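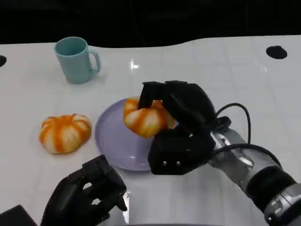

Automation at the Packing Tables of Resik: What Changes for the Workers

Student project report, Department of Industrial Work Studies, Namboodiri College

1. Introduction

In this report we describe our project at the company Resik, where a robot station with two arms is being introduced in the department for table sets. Resik prepares sets of tableware and seasonal decoration for shops and for restaurants. One set consists usually of a plate, a mug and a small decoration piece, and the worker has to place the parts in the correct position before the set is checked and packed. The department sends out more than 2000 sets in a normal month, and before the autumn season the quantity is higher.

Our question was simple: what is changed in the daily work of the people when a part of the placing is done by a robot? We are students of work organization and we are not engineers. For this reason the technical part of the report is short, and readers who want to know how the arm is controlled will be disappointed.

2. The company and the station

The station is called Kusura. It was delivered by the firm Trustent, which also made the first training of the staff. Resik did not buy the station at once. It has a trial contract which started in June, and the decision about buying will be taken after the season.

Before the station came, all tables in the department were worked by hand. A worker took the parts from three shelves behind her, built the set on the table, looked at it from the side where the customer will stand, and passed it to the packing. The work is light but it is repeated many times, and the workers must turn the upper body for each part. Pain in the shoulder and in the lower back was the most common complaint in the health survey of the company, which we were allowed to read but not to copy.

3. Method

We were present in the department for 80 hours in total, divided over several weeks. During this time we used the following methods:

- Observation at the tables, with a form on which we noted the activity of the workers every few minutes.
- Interviews with nine workers and two shift leaders. Each interview was done in the break room and took half an hour.
- The log of the station, which Trustent gave to us as a table for one period of the trial.

All interviews are anonymous. We wrote down the answers by hand and read them back to the person afterwards, so that he or she could correct us. Two persons did correct us, in both cases because we had written the answer more negative than it was meant.

One weakness of the method should be mentioned already now. When we stood near the station, the workers looked at us and probably worked a little different than usual. On the first Monday this was very clear. Later it became less.

4. The work with the station

The task which we observed most is the placing of a decoration piece on a plate. A lavender plate stands on a white table together with a teal mug, and the orange pieces should be put on the plate by the robot hand. For a person this is a movement without any thinking. For the station it must be taught, and the teaching is done by the workers of the department themselves. We did not expect this at the beginning of the project.

The teaching goes in this way. The operator guides the arm through the movement several times, with the parts in slightly different places. Then the station tries alone, and the operator marks the attempt in the software as good, as acceptable or as bad. If there are many bad attempts, the operator has to find out if the piece was lying in a difficult way, or if the plate was standing too near to the edge, or if the light was different. After this the guiding is repeated.

The station has also small cameras near the grippers. The operators can look at these pictures on a screen when an attempt is bad. Several of them said that they needed a long time to learn to read the pictures. The camera turns together with the wrist, and so the table can be at the top of the screen and the lights of the ceiling at the bottom. One shift leader turned the screen upside down on the first day and then put it back, as other pictures were now wrong. 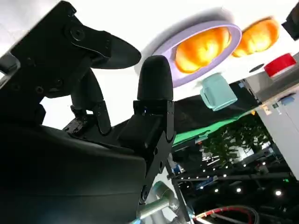 According to one of the operators, the hardest part was not the screen and also not the software, but to sit still and let the machine make its mistake. She told us that in the first week her hand went forward each time when the gripper came too low, and that the trainer had to remind her again and again of the yellow line on the floor. She also said that she now sees her old work with other eyes, and that she could not explain before how she takes a piece from the shelf, although she has done it for many years.

We heard similar remarks in other interviews. The workers have much knowledge in the hands, and the teaching of the station asks them to put this knowledge in words. Some of them like this very much. Others find it tiring, and one person asked after two weeks to return to the manual tables, which was accepted.

5. Results

5.1 What the log shows

In the period of the log, the station made 676 attempts at placing. We cannot publish the share of good attempts, as this is part of the contract between Resik and Trustent. We can say that it became better during the period, with a bad week in the middle when a new type of plate was introduced. The new plate has a different rim, and the operators had to repeat a large part of the teaching.

The station is slower than an experienced worker. All persons in the interviews agreed about this, also the shift leaders. Its advantage is seen in the evening hours, when only few people are in the department, and in the long series in which all sets are the same.

5.2 Change in the tasks

From our observation forms we see that an operator at the station does less carrying and turning than a worker at a manual table. In place of this there is more looking, waiting and writing. The waiting is not a real pause. The operator must keep the attention on the arm and cannot speak long with a colleague.

A new task is also the preparing of the parts. The pieces for the station must be laid out with enough space between them, so that the fingers can go around. At the manual tables nobody cared how the pieces were lying in the box. This preparing was not in the plan of Trustent and there is no time calculated for it, so it is done between other things.

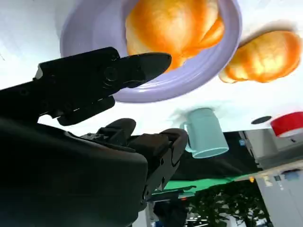 It is also a task in which the workers do not agree about the right way. On the morning shift the mug is placed first and the plate after it. On the late shift it is the opposite. For the set there is no difference, but the operators of the late shift believe that the gripper has then more freedom when it comes down to the plate. We asked the trainer about it, and the answer was that both ways are allowed.

5.3 Pay and position

The operators receive a small supplement for the duration of the trial. It is not decided what happens with it afterwards. In the interviews this was the point which was named with the most worry, more often than the fear to lose the job. Resik has promised in writing that no contract will be ended by reason of the station. The workers with short contracts told us that this promise helps them only a little, since a short contract can simply end by itself.

5.4 Contact between colleagues

At the manual tables the workers stand opposite to each other and talk during the work. The station stands apart, and the operator is looking to the screen or to the arm. Three persons said that the shift feels longer there. The company has now a rotation, in which nobody stays at the station for more than half of a shift. This was a proposal from the workers and not from the supplier.

6. Recommendations

We gave the following 5 recommendations to Resik:

1. Calculate time for the preparing of the parts and write it in the shift plan.
2. Decide about the supplement before the trial is finished.
3. Agree on one order of placing for all shifts, or write down that both are good.
4. Keep the rotation also in the autumn season.
5. Let experienced operators give the training to new ones, together with Trustent.

The first and the fourth were accepted during our presentation. About the others we have no answer at the time of writing.

7. Limits of the report

We saw only one department and one station, and the trial was still young. The workers who did not want to be at the station are less present in our interviews than the others. A second visit after the season would be useful, and the next project group of the college has already asked for our observation forms.

Related reports
Shift rotation in a small laundry: observation study
Hand scanners in the warehouse and the walking distance of pickers
How workers learn from workers: training without a manual
Noise and breaks in a bottling hall

This website uses cookies to remember your settings and to count visits. By continuing to use the site you agree to this. Accept / Read more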